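Forum > Production Floor > Automation and Staffing
Thread: Packing cell trial, what it did to the bench jobs

kettlebench
Posted March 1, 2024

We put a robot packing cell in at the Ludby site in January. It is a Marras arm with a head camera, running the Tradusham picking software. The job is gift packing: mixed items off a dish, into a cloth bag, bag to the closing station. Before that we had people at benches doing the same thing by hand, 700 bags a shift across the line.

I look after the cell and the setup benches that feed it. Headcount has not changed. The work has. Two bench packers now spend most of the shift staging items and clearing stops. The rest are on closing and labels. I would like to hear from other sites on how you graded the staging job, because ours is still paid as packing and I don't think it is packing.

For reference, the practice bench uses artificial fruit and the same kind of soft bag we ship.

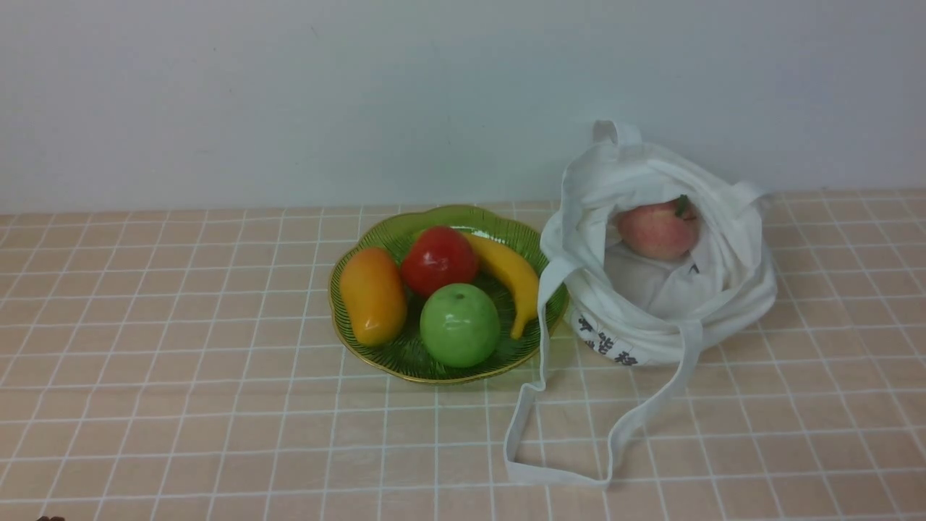
Practice bench, four on the plate and one in the bag.

The bag is the hard part. Rigid boxes gave us very little trouble in acceptance testing. With cloth, the mouth is a different shape every time, and a long strap can lie anywhere on the table. The person staging has to open the bag enough for the software to find the mouth. That takes judgment, and it is not in the job description.

dunnage_42
Is the plate glass? We had to drop clear and tinted glass from our trial. The depth camera read straight through it and the arm kept going low.

kettlebench
Green glass, yes. It was a known problem with the older sensor. On the current one it is acceptable as long as the plate is well covered. When there is one item left we get more retries.

rollcage
I'll disagree on the grading. Staging is easier on the body than packing. Our people were lifting and reaching all shift, and the wrist complaints went down once the arm took over the reach. If you grade it up, you are paying more for the lighter job.

kettlebench
Physically lighter, agreed. But a packer who made a mistake spoiled one bag. A stager who leaves a strap under the dish stops the cell, and the closing station runs dry behind it. The responsibility moved to that position.

pinchpoint
Then it is a machine operator job and should be graded as one. We run a Saltico line, different product, same argument. Management called it "packing support" for the first year. What settled it was logging every stop with a cause code and who cleared it. It showed 30 interventions a shift, nearly all cleared by the stagers with no technician present. Hard to call that support.

rollcage
Who wrote the cause codes? If the stagers coded their own stops, I would want someone to check them.

pinchpoint
The controller writes the fault. The operator only picks the clearing action from a list. We audited a sample against video and the two matched well enough for payroll to accept it.

dunnage_42
One caution on logging. Ours was used for grading first and for individual performance second, and the second use was never agreed. People stopped clearing stops themselves and called a technician each time. Get the purpose in writing before you switch it on.

kettlebench
Useful. We have fault logs but nothing on the clearing side. I will ask for it by position, with no names.

On rate: the quote said 800 bags a shift. We are below the old hand figure on mixed fruit and above it on single items. A smooth round item goes in well. Bananas are the worst because the grasp point depends on what is leaning on them.

sealbar
I pack at a site with one of these. The thing I would add is pace. At the bench I could work ahead for ten minutes and then slow down. With the cell I can't, it wants the next dish when it wants it. We asked for a buffer and got a rack that holds 18 staged dishes. It made more difference than the pay did.

rollcage
A buffer I would support. Cheaper than a regrade as well.

sealbar
It isn't one or the other. We got the rack and are still arguing the grade.

kettlebench
How do you stage the bags on the rack? Dishes I can see, but ours slump if they stand for any time.

sealbar
We don't. Dishes go on the rack, bags are opened at the table just before the pick. Handles to the back, strap laid out where the camera can see it. Someone tried card inserts to keep the mouth open and they came out with the gripper.

kettlebench
Understood. I'll price a rack for dishes only and post the stop counts once the clearing log has been running for a full month.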